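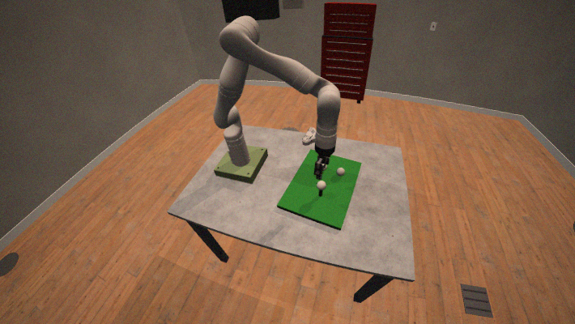

Gray arm on a concrete-look tabletop with black legs, computer rendering.

Search this site Search Go

Sealing mottled tabletops: revised care notes
2026-10-10

The Usteo finish guide has been revised after the August round of stain tests. The main change concerns cement-based tops with a cloudy, mottled surface, where a single coat of penetrating sealer no longer meets our standard. Two coats are now required, with 14 hours between them at normal room temperature.

Valentin Ferrand ran the tests on offcuts from the Trendetti line. Coffee, cooking oil and vinegar were left on each piece overnight, then wiped off with plain water. Oil left a faint ring on every single-coat piece. Vinegar etched the surface in all cases — sealer slows acid but does not stop it — and the guide now says so on the first page.

Variation in tone is normal in this material and is not grounds for a return. Dark specks are usually aggregate close to the surface. Do not sand them out, as this opens the pores and the patch will take sealer unevenly.

For weekly cleaning, use a neutral soap and a soft cloth. Glass cleaner and anything containing bleach should be kept off the top. Water that no longer beads after a wipe means it is time to reseal.

The cure table, almost 14 entries long in the old edition, has been cut to the products we still stock. Owners of older tops can find the previous version on the Wikico page under Finishes, Archive.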